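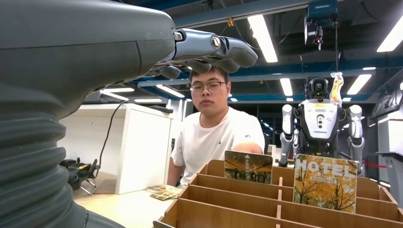

[kanero-users] Re: How many card demos before you stop?

From: Rekha Dwivedi
To: kanero-users
Time: 4:40 pm

Hi Krešimir, hi all,

Quoting your whole message because I want to answer most of it and I know some people only get the digest.

> From: Krešimir Karagiannis
> To: kanero-users
>
> Hello list,
>
> We're getting ready to record thin-object placement at Gimach (cards and envelopes going into a slotted rack, with a hand that has fingers instead of a two-jaw gripper) and I'd like to steal from anyone who has done it already.
>
> 1. How many demos before the policy stopped getting better?
> 2. Do you keep failed tries, or throw them out on the spot?
> 3. Wrist camera only, or wrist plus a fixed one?
> 4. Did you bother varying the cards? Ours are all plain white at the moment and I have a bad feeling about it.
>
> We can give this until the end of February and then the arm goes to another group, so I don't have time to do it twice.
>
> Thanks,
> Krešimir

OK! We've been on nearly this exact task at Takamham since before the new year, so you picked a good moment. Ours is picture postcards going into a light wood organizer, rows and rows of narrow slots, with somebody sitting right at the table while the arm works over it.

On number 1, we have 1945 recorded episodes and I would not tell you to copy that. The first big chunk was us learning how to record. When I went back through and kept only the ones where the card starts on the table, ends upright in a slot, and the operator doesn't stop halfway to scratch his nose, I had 642. Training on those 642 did better on our test slots than training on everything, which was a little painful to report to the people who recorded the rest (me included).

I can't tell you where it stops getting better. What I can tell you is that more demos into the same front row did nothing for us after a while, and demos into the back rows kept helping right up to the last time I checked. So if you only have until the end of the month, I'd split the slots up before you start. Write a list of slots, shuffle it, tape it to the table, and make the operator follow it. Left alone, everyone goes for the near slots. I do it too. It's a comfortable reach and the wrist view is nice and open.

Number 2, keep the failures! Please keep them. But mark them while you still remember what went wrong. We didn't, and I ended up labeling 278 of them after the fact from video, with a cup of tea and a bad attitude. The labels I settled on are: missed the slot, card bent, card dropped on the way, wrong slot, and operator gave up. If I did it again I'd add one for "card went in but leaning," because the policy picked that up as good behavior and now I have to talk it out of it.

One thing on failures where I might be in the minority here – I like it when the operator fumbles and then fixes it in the same episode. Don't cut those. The recoveries are where the thing learns that touching the divider isn't the end of the world. We had a version trained only on clean runs, and as soon as a corner caught on the wood it just kept pushing. 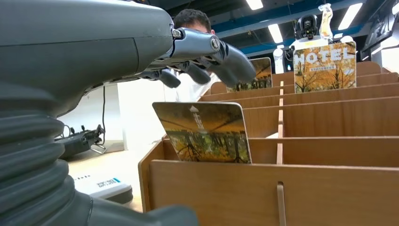
Reading time: 5 minutes

Number 3, cameras. The wrist view is good for the last bit of the motion, when you care about one slot and one card edge. For anything before that it's rough with our setup. The arm and the bellows sleeve take up a huge piece of the picture, and the fingers hang right over the rows, so a card further back can be half hidden behind them. The operator has trouble with it and I don't see why the policy would find it easier. So yes, wrist plus fixed. If you can only have one, I'd still take the wrist, but then I'd start each episode with a short pause up high so there's at least one look at the rack before the hand gets in the way.

Also leave your lights alone once you start. We've got fluorescent panels all over the ceiling and I moved the rack partway through, closer to the end of the table, and the exposure on the wrist camera shifted enough that I could sort old episodes from new ones just by squinting at thumbnails. If I can do that, so can the network. I ended up recording a fresh batch with the rack in both places so the two were mixed.

Number 4, your bad feeling is correct, vary the cards. We thought we were being clever by using real picture postcards, and then it took us far too long to notice that the ones we reach for first are all autumn trees. Yellow trees, orange trees, more yellow trees. One says HOTEL in big white letters and the policy LOVES that one. It will go find it. I'm fairly sure it has learned "golden stuff standing upright" as its idea of a filled slot, and when I gave it a plain gray card last week it treated the slot as empty and tried to put another one in.

So mix in some ugly ones. Plain, striped, dark, shiny if your cameras can stand it. Different sizes too, since ours aren't all the same and the small ones sit lower between the dividers.

A few loose things that you didn't ask about:

Operators. We have 2 regulars and they move very differently. One goes in from above, the other comes in at a slant and straightens the card at the end. Both work fine. Mixed together with no operator tag, the early policies would start one way and finish the other. We now put the operator in the metadata and I sample from both evenly. If you only have one person, lucky you, I guess, although then you're stuck with their habits.

People in view. Somebody is nearly always sitting behind the rack when we record, and I've stopped asking them to move. It'll be used with people nearby anyway. Do ask for consent for the footage before you share it outside your group, and get it in writing at the start, not after 600 episodes.

Tools. I'm using the Vasić recorder with the default settings apart from the button mapping. I put "mark as failed" on the foot pedal and that was the best change I made all month. Before that it was a keyboard shortcut and everyone forgot.

I can send you the slot list and my labeling notes if you want them. The notes are messy and half of them are in shorthand, so ask me when something makes no sense. What I can't send yet is the episodes themselves, I'm still waiting on two signatures.

Question back to you – how stiff are your envelopes? We tried a few thin paper ones and they fold against the divider nearly every time, and I'd love to know if someone has a grasp for that before I burn a week on it.

Rekha

_______________________________________________
kanero-users mailing list
To leave this list, reply with "unsubscribe" in the subject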